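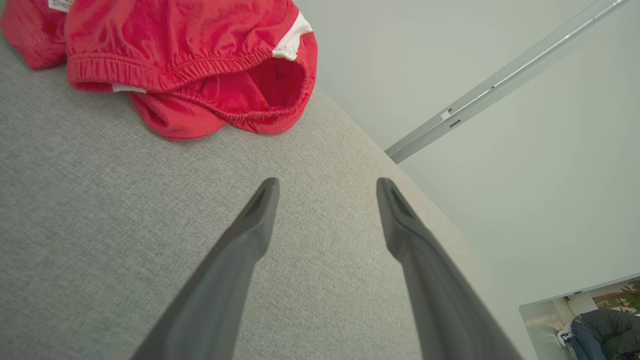

Red, crumpled, elastic at the waist: an ordinary piece of the week's laundry.

The Laundry Business That Taught Its Software to Say No

Edileuza Caldeira keeps her phone face down on the counter now, and she wants you to know how big a deal that is. Three years ago it buzzed through dinner, through church, through her niece's graduation. Every buzz was a customer of Wadolau, the wash-and-fold service she runs with her brother Dirceu, asking whether a bag was ready or whether a pickup could slide to Wednesday.

"I was the database," she says, laughing. "Me and a notebook with a rubber band on it."

The notebook is still around, and it's a wonderful object. Names run up the margins, and arrows jump from one page to the next. A star means "pays late but always pays." When Dirceu decided to move the whole thing into a customer management system, the stars nearly ended the project. There was no field for them.

He had picked Movico, a contact and order tracker made for small service companies, mostly on the strength of its free trial. What he got was a very capable system set up for somebody else. It wanted every customer to be a "lead" first, then an "opportunity," then an "account." Wadolau's customers are people who walk in with a bag. For the first month Dirceu dutifully moved each of them through all the stages, late at night, and by the end of it he hated the color blue, the color of the Next Stage button.

Then he found the validation rules, and this is where I started to get excited, because I've watched plenty of small shops buy software like this and very few of them ever open that menu!

A validation rule is a small test that runs when someone hits Save. If the record fails, it doesn't get saved, and a message tells you what to fix. Dirceu's first one was almost embarrassingly simple: no order without a pickup day. The second refused any order marked "special care" with an empty notes box. The third blocked a driver's route once it reached 15 stops, the most their van can handle before the evening traffic sets in.

"Before, we'd always say yes," Edileuza says. "Somebody calls, you say yes. Then at six o'clock you're looking at the list and you want to cry."

There are 9 rules today, and each has an error message written by Edileuza in her own voice. One reads, "Did you ask about the zipper? Go back and ask." New hires love them. So do I, frankly. Most error messages sound as if they were written by a parking meter.

Moving the old customers over was the hard part. The notebook and a pile of spreadsheets gave them 1,977 records, and the duplicate finder flagged 401 of those on its first pass. Some were easy merges, the same person with two phone numbers. Others were families sharing a name and a street, and those had to be settled by Edileuza, from memory, with Dirceu typing. They did it over a long February, on the folding table, after closing.

The stars survived, by the way. Dirceu made a checkbox called "Good for it," and it sits right at the top of the customer page.

Their next project is connecting orders to Andrade, the accounting package their bookkeeper uses, so that invoices stop being typed twice. Dirceu has been testing a connector called Nornarus in a separate copy of the system, and he gets wonderfully animated about it (he drew me the field mapping on the back of a laundry ticket, then drew it again, bigger). Tax codes are giving him trouble. Discounts come across as negative items, and the bookkeeper has opinions about that.

Edileuza has asked for one more rule before anything goes live. She wants the system to refuse any new order taken after seven in the evening, including from her. Dirceu has written it and is waiting for her to pick the wording.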